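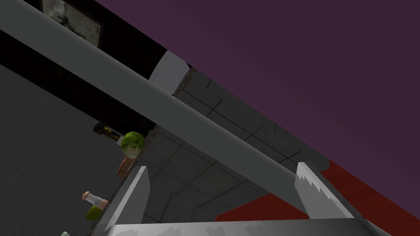
Clatberg Forum > Perception & Control > Simulation

Wrist cam policy falls apart when the wrist is rolled, do I augment or fix the frames?

drawerful
6/13/25
OK I've been going around in circles on this for way too long, so I'm throwing it out to you all. I'm training a visuomotor policy in sim in the Haugland kitchen set, wrist camera plus joint state in, end effector deltas out. Training data is 3,456 demos, almost all of them with the wrist more or less level. It does great on those poses. Then I start an episode with the wrist rolled way over, so the wall tiles run diagonally and the floor is off on the left, and the thing just drifts. It doesn't crash or go crazy, it creeps off sideways like it's confident about something I can't see.

The actions are in the base frame. I know, I know. The old code did it that way and I inherited it along with the checkpoint.

So two options as I see it:
1) random rotation on the wrist images during training and hope it learns
2) switch the actions to the gripper frame, convert all the demos and retrain from scratch

Option 1 is an afternoon. Option 2 is most of a week because our planner also reads those logs. Anyone been here?

gridlock_e
Option 2. Sorry. If you spin the image and leave base frame actions alone you're telling the network that the same motion goes with every possible picture. It still has the joint state so in theory it can sort it out, but you're making it do forward kinematics in its head for no good reason.

Also, the fingers are rigid in the wrist image! They're always at the bottom of the view no matter what the arm does. Rotate the whole image and now the fingers swing around too, and that never happens on the arm. You'd be training on a robot that doesn't exist.

softstop
I'm going to disagree a little. I did the lazy augmentation on a Cavberg arm last November, small angles only, and it helped a lot. Did it make sense? Not really! But my success rate on tilted starts went up and I shipped it. Sometimes the afternoon fix is the fix.

gridlock_e
How small is small? Because drawerful is talking about a really strong roll, and a few degrees of jitter mostly teaches you to live with a bad camera mount.

softstop
Plus or minus ten degrees. OK yeah, fair. I'd still run it first, it costs nothing.

drawerful
It costs me GPU time, and there's a line for it, haha. But point taken on the fingers, I hadn't thought about that at all. I could mask them out, rotate the background and paste them back?

gridlock_e
You could, but then your shadows and occlusions are wrong right where contact happens, and that's the part of the image you care about most. With that long gray bar coming down between the fingers you'd be cutting and pasting straight through it. Please don't.

pixelmoss
Different question. What's going on with the inner edge at the top of the right finger? There's a jagged white and gray pattern there and I don't see the same thing on the left one. Is that a grip texture, or is it z-fighting between the pad mesh and the finger mesh? I had something very similar when two surfaces were sitting at the same depth, and it flickered every time the wrist moved. The network loved it. It had basically learned to read wrist pose off the flicker pattern, and then it did nothing useful when I fixed the mesh.

drawerful
Huh. I always figured it was the grip texture. I'll step through an episode and see if it moves.

softstop
Could just be the light hitting one pad and missing the other. I wouldn't chase it.

pixelmoss
Two minutes to check though. Freeze the arm, orbit the camera a hair, look at the edge. Grip texture sticks to the finger, z-fighting crawls. If it crawls, push the pad out a tiny bit or pull in your near and far clip planes.

drawerful
It crawls :( Not a lot, but it does. So I've got a rendering bug on top of my frame problem, great day over here. Offset the pad and it's gone on the few episodes I re-rendered.

gridlock_e
Good catch by pixelmoss. I still don't think that's your drift, though. Drift off to the side under roll smells like frames. Quick test before you commit to the week: take 124 demos or so, convert only those, train a tiny model on each version and compare on rolled starts. Neither will be good. You're only looking for which way they go when they're wrong.

drawerful
Ran it overnight. Same demos, same seed, 1,000 eval episodes each, all with the wrist rolled. Base frame version got to the bar in a handful of them and drifted sideways the same way as the big model. Gripper frame version still misses plenty, but it misses by coming in too shallow, and over 900 of the runs at least head toward the bar. So gridlock_e wins, I'm converting everything.

softstop
Consider me corrected. Mostly. I'd still add the small jitter on top when you retrain.

gridlock_e
No fight from me there. Rotate the camera mount in the sim and re-render, though, don't rotate the pixels. Then the background and the bar change the way they would with a real sloppy mount.

pixelmoss
Watch the converter if you're using the Moltetti log tools. The quaternion order in the export is w first and the importer wants w last. It won't complain, you'll just get very creative motions.

drawerful
Oh no. Is that for the old export too, or only the new one?

pixelmoss
Both, as far as I know. Convert one demo, play it back in the viewer and see if the arm follows the original path before you do the whole set.

drawerful
Doing that now. I'm going to write the planner side so it reads either frame from a flag in the log header, and that way I don't have to touch the old logs. Will post the retrain numbers when the queue lets me in.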